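Notes pour le cours « Fêtes de quartier et cultures en partage », séance 4. Enseignante : Parvathi Warrier. À relire avant la visite à Urnau.

## 1. De quoi nous parlons

Une fête biculturelle est une fête qui présente, dans le même lieu et pendant les mêmes jours, les traditions de deux communautés. Il faut la distinguer de la fête nationale d'une seule communauté, à laquelle des voisins sont invités, et aussi du festival « du monde », où chaque pays reçoit un stand et quinze minutes de scène.

Dans la fête biculturelle, les deux groupes doivent négocier. Qui ouvre le défilé ? Dans quelle langue parle-t-on au micro ? Est-ce que les cuisines sont côte à côte ou séparées ? Ces questions semblent petites, mais on y lit très bien l'histoire des relations entre les familles.

Je rappelle trois termes de la séance précédente :

- **fête d'origine** : la forme que la fête avait au village ou dans le pays quitté ;
- **fête transplantée** : la même fête, célébrée ailleurs, souvent à une autre date à cause du climat ou du calendrier de travail ;
- **fête composée** : une fête nouvelle, faite avec des morceaux de plusieurs autres.

## 2. Le cas de Gerham

Gerham est une petite ville de bord de mer. Deux vagues d'installation l'ont formée : des familles portugaises, venues pour la conserverie, et des familles polonaises, arrivées plus tard pour le chantier naval. Chaque groupe avait sa fête en juin. Pendant longtemps, elles avaient lieu à une semaine de distance, sur la même place, avec presque les mêmes tables.

La première fête commune s'est tenue le 24 juin 2023, jour de la Saint-Jean, que les deux communautés connaissaient déjà. Le choix de cette date est important pour notre analyse. La Saint-Jean apporte le feu et la danse des deux côtés, mais le côté portugais y ajoute les sardines grillées et les pots de basilic, et le côté polonais les couronnes de fleurs que l'on pose sur l'eau.

Les organisateurs attendaient 500 visiteurs et il en est venu près de 3000. Les sardines ont manqué avant la fin de l'après-midi. On a alors vu des familles portugaises faire la queue pour les pierogi, et plusieurs m'ont dit en entretien que c'était leur première fois, après trente ans de voisinage.

Le défilé comptait 80 participants. L'ordre de passage a été tiré au sort — une solution que je trouve sage, car elle ne donne raison à personne. La fanfare était mixte. Elle a joué deux répertoires séparés, puis une valse que les musiciens avaient apprise ensemble.
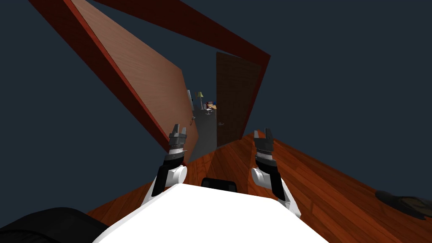
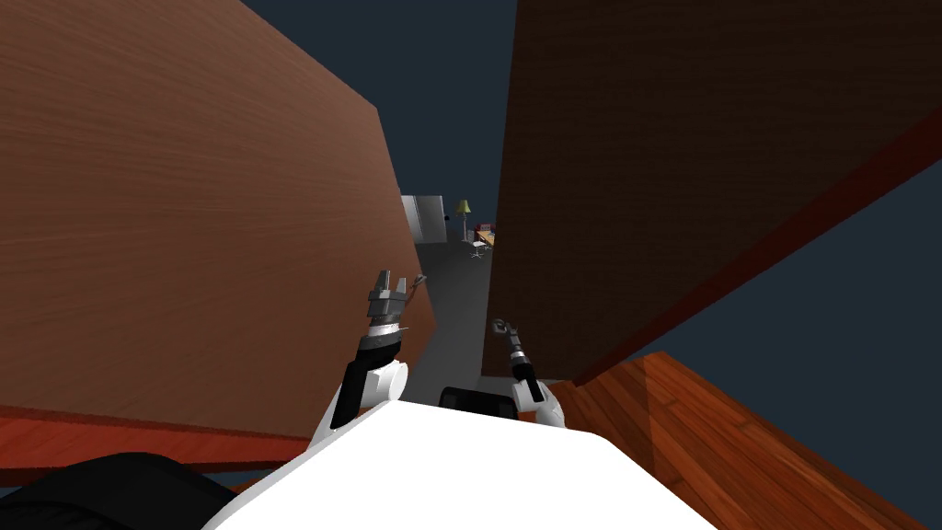
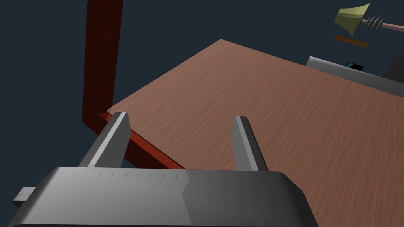
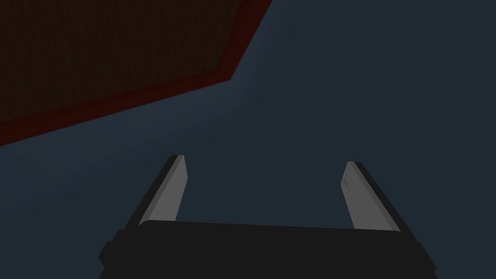 ## 3. Ce que l'on mange, ce que l'on garde

La nourriture est la partie la plus visible d'une fête, et les étudiants s'y arrêtent souvent trop vite. Je vous demande de regarder aussi ce qui se passe avant : où l'on achète, qui prépare, à quelle heure on commence. À Gerham, la pâte des pierogi est faite la veille, dans la cuisine de l'école, par un groupe de femmes qui parlent polonais entre elles et français avec leurs petites-filles. Le poisson vient de la maison Lorketti, qui fournissait déjà la fête portugaise.

Mon collègue Naveen Prajapati a enregistré les conversations de cette cuisine. Il remarque que les recettes n'y sont presque jamais dites en entier. On corrige un geste, on goûte, on ajoute de la farine. Il faut donc se méfier des recettes imprimées dans le programme : elles ont été écrites pour les visiteurs, et la quantité de sel y est la même pour tous les plats !

Pour la musique, la situation est inverse. Les chants sont fixés sur papier depuis longtemps, et c'est la prononciation qui change d'une génération à l'autre.

## 4. Comparaison avec Urnau

À Urnau, la fête est plus ancienne et elle est devenue payante. L'entrée donne droit à un verre et au spectacle du soir. La commune voisine envoie un groupe de danse, et les restaurants du port préparent un menu spécial. Le questionnaire de sortie a reçu 382 réponses. Une grande partie des personnes interrogées venait pour le concert et ne savait pas nommer les deux communautés.

Peut-on dire alors que la fête a perdu son sens ? Je ne le crois pas, mais la question reste ouverte. Les anciens se réunissent désormais la veille, sans affiche, dans la salle paroissiale. La fête publique a donc produit une seconde fête, plus petite, que les brochures ne mentionnent pas.

## 5. Travail à préparer

1. Lire le programme de Gerham et relever les mots qui ne sont pas traduits.
2. Choisir un plat, un chant ou une danse, et chercher sa forme d'origine.
3. Préparer cinq questions pour un entretien avec un habitant d'Urnau. Évitez les questions auxquelles on répond par oui ou par non.

Le texte à rendre fait deux pages, avec les sources à la fin. Les entretiens sont à transcrire dans la langue où ils ont été faits — la traduction vient ensuite, sur une page séparée.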